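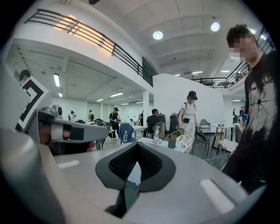 Progress report to the Correia Fund, January
Folding display for reading devices, second stage
Prepared by Dwayne Mahmoud, project lead, Ritulby

Dear Demetrius,

It has been a very good few months and I'm glad to have so much to report. When we last wrote, the folding screen was a promising piece of film that worked nicely as long as you didn't fold it too often (a bit of a drawback in a folding screen!). We now have six working units, all of them readable in daylight, and the one we abuse the most is still going.

I'll take the work packages in the order they appear in the grant agreement, except that I've put the hinge first, as it's what you asked about in your last letter.

The hinge

The first hinge had a single pivot and pinched the film in the same place every time. You could see a pale line across the page after a few days of use, and by the end of the second week the pixels along that line had stopped refreshing. We tried a softer backing layer, which helped a little, and then a wider pivot, which helped a lot. The version we're using now has two pivots linked by a small gear, so the film makes a loose curve inside the spine when the device is shut. The crease is still there if you tilt the screen and go looking for it. Reading straight on, I can't find it, and I know where it is.

The spine grew by a couple of millimeters to make room for the curve. Finberg, who make our housings, were very patient about this and cut new molds for the back cover without moving our slot in their schedule. I'd like to thank them properly at the end of the project.

Screen and touch layer

The touch layer gave us the most trouble in the fall and is giving us the most pleasure now. Earlier units lost touches near the fold, especially slow swipes. We had assumed the fault was in the sensor film itself and spent most of October swapping film samples in and out. The real cause was the ribbon connector, which shifted slightly each time the device opened. With a longer ribbon and a proper clamp the missed touches are gone on five units. The remaining one still drops a swipe now and then in the bottom corner, and we're keeping it as it is for the time being so we can study it.

Refresh is faster too. Turning a page used to come with a full black flash, and readers in our first round really disliked it. The new driver updates only the parts of the page that change, with a full refresh every chapter or so. It makes the whole thing feel calmer. We also got handwriting working! It's basic (one pen width, no eraser yet), but you can underline a sentence and scribble in the margin and the marks stay where you put them when the text is resized. That last part took two rewrites.

Battery

No great change here, I'm afraid. We had hoped to bring in the thinner cell from the new supplier, but the samples came late and two of them swelled on the charger, so we sent the whole batch back. The units are running on the old cells. They do the job, though one half of the device is noticeably heavier than the other, and people holding it one-handed do mention it. Finding a better cell is at the top of the list for the spring.

Reader trials in Brircombe

This has been my favorite part. The library in Brircombe let us run our trial from their upstairs reading room, and 70 people signed up to borrow a device for a week at a time. We received 752 written comments through the little form built into the device, far more than we'd planned for, and reading through them has kept us busy well into the evenings.

The strongest message was about text size. Many readers wanted larger type than we offered, and they wanted to change it without leaving the page. That's done now, with a pinch on the screen or the side button. The second was about the noise of the hinge, a faint click on closing. We thought of it as a fault and had started on a fix, but so many people said they liked it that we've stopped. The third was the cover, which slides around on a table. We've ordered a grippier finish from Finberg.

There were a few things we hadn't thought about at all. Several readers use the device half open, standing up like a tent, with a recipe on one side. The page turns itself upside down when they do this, so the software will need to learn about tents.

Budget

Spending is within the agreed total. We are under on travel and over on parts, mostly the ribbon connectors, which we had to buy in packs of 100. I would like to move the unspent travel money across to parts and have attached the short form for your signature.

What comes next

Between now and the summer we plan to choose a new cell, finish the eraser and the tent mode, and build a second set of units with the new cover. We'd also like a second trial in Brircombe, this time with borrowing periods of a month, as several readers told us a week was only long enough to get used to the thing. The library is keen and has already offered us the same room.

The open question is the outer protective layer. It scratches more easily than we'd like, and the harder coating we tested makes the screen shinier under a lamp. I'd welcome a conversation with your technical adviser before we commit to either one. Mornings before 11 are best for me.

With warm thanks for your support,

Dwayne Mahmoud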